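Low light in the stockroom: Genji Ikeda on warm lamps and dark corners

Jun 26, 2023

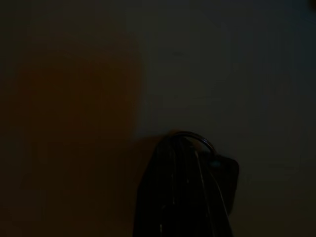
Genji Ikeda has looked after the lighting at the Erham store for six years, and most of his work concerns how little of it is needed. The night setting gives one warm lamp at one end of a wall and nothing at the other. "The eye copes with dim," he says. "What it copes with badly is a hard step from dim to bright."

The warm lamps are rated at 2500 K and 700 lumens, then turned down at the panel. Ikeda measured the old fittings before replacing them and found that the light fell away too quickly across plain grey surfaces. "Grey takes a colour cast very easily. Put an orange lamp near it and you get an orange wall with a grey wall next to it."

Dark goods are the harder problem. Black fabric and plastic sheeting give back very little light, and staff used to find them by touch. Ikeda tried pale labels from Clillex, which curled, and then moved to stitched tags. "A fold might catch a bit of shine, if the lamp is on the correct side. I would not plan a stockroom on that."

The store holds 3094 items, of which 1031 are listed as black or near black. Those will go to the lower racks in September, when the second circuit is fitted - provided the cable arrives. Until then the night setting stays as it is, and anyone picking dark stock after closing signs out a hand torch at the desk.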